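The Clidmont Bequest

The following account is submitted to the Trustees of the Clidmont Lending Library in accordance with the will of the late Mr Sisodia, who left the Library his house, his debts and 876 letters, all of them addressed to a woman named Astum.

It was the wish of the deceased that the letters be read in full by one person before any was shown to the public. The Trustees appointed Miss Pramila Pal, then Assistant Keeper of Papers, and granted her leave from the counter until the end of June. She was given the upper room, a key, and a form on which to enter her findings.

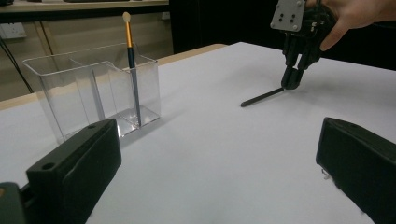 Miss Pal reported at the close of her first week that the letters were in poor order and that none had been posted. They concerned the weather, the price of coal, and a quarrel over a boundary wall at Brarora. She had set herself to clean each sheet before reading it, and asked that the brush standing in the clear pen holder on the white table be left where she had put it. The request was granted. In the same report she asked whether the Trustees knew who Astum was. The Trustees did not.

By the third week her reports had grown shorter. She wrote that Mr Sisodia described a river he could hear from his bed, and that she had walked out to the house to listen for it. The nearest water was 7 miles away. She remarked that he wrote well about it all the same, and that she had begun to hear it on the stairs.

The Chairman replied that findings should be confined to the form. 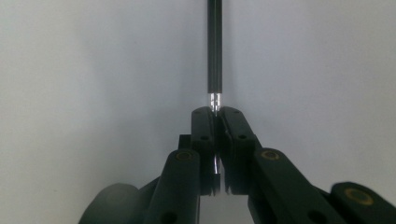 The thin black rod and its bright, clear tip.

On Friday, March 16, 2018, Miss Pal requested an interview. The minutes record that she had by then read all but 44 of the letters and did not wish to read the rest. Asked for her grounds, she stated that the writer had started to answer questions. She had wondered, over her lunch, whether he had ever married, and the next letter in the bundle began, "No, I never did, though it was kind of you to ask."

The Chairman observed that a man writing to a lady might well use such a phrase. Miss Pal agreed that he might. She then laid before the meeting a letter dated thirty years earlier, in which Mr Sisodia regretted that the gentleman at the head of the table had not been sleeping.

The meeting was adjourned for tea.

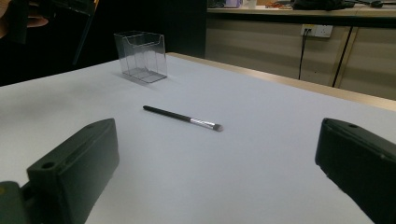
When it resumed, the Trustees resolved that the remaining letters should be sealed and placed in the strongroom, and that Miss Pal should return to the counter with the thanks of the Library. A sum of 300 pounds was voted for the repair of the wall at Brarora. The Chairman abstained, and asked that his abstention be noted.

Miss Pal handed back her key that evening. She kept the form, on which she had filled in one line only. Under the heading "Person addressed" she had first written "Astum", and beneath it, in pencil, "whoever is reading".

The strongroom is inspected twice a year. At the last inspection the seal was whole, and the bundle was found to contain one letter more than had been entered in the book.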